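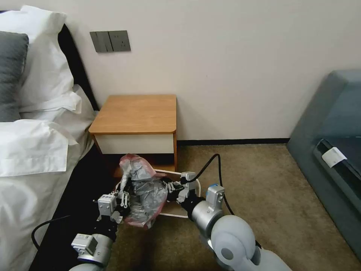

I bought my first leather jacket in April, after two years of only looking at them. It is a brown Halter jacket with a short collar, and I paid 255 dollars for it. My friend Mahmoud Berrada has the same one in black, and I was jealous of it for a long time.

In the shop I tried three sizes. The seller told me to take the tight one, so I did — the leather becomes softer with wearing, and after 5 weeks my elbows can bend like normal. I also tried a Koppel jacket for 300, but the zipper was heavy and the shoulders made me look like a box. 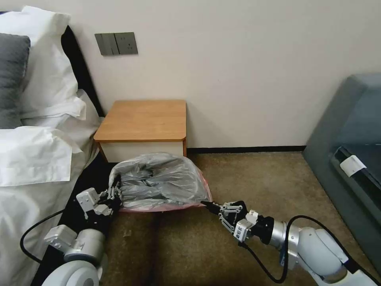 Can you wear a leather jacket in the rain?

A light rain is fine if you wipe the jacket with a dry cloth and let it hang far from the heater. In strong rain I wear my old nylon coat.

For the care I use a small jar of cream, two times a year, and a wide hanger. Mahmoud puts cream every month and his sleeves are now a little sticky — he does not agree with me about this. Next I want boots in the same brown, but I will not spend more than 100.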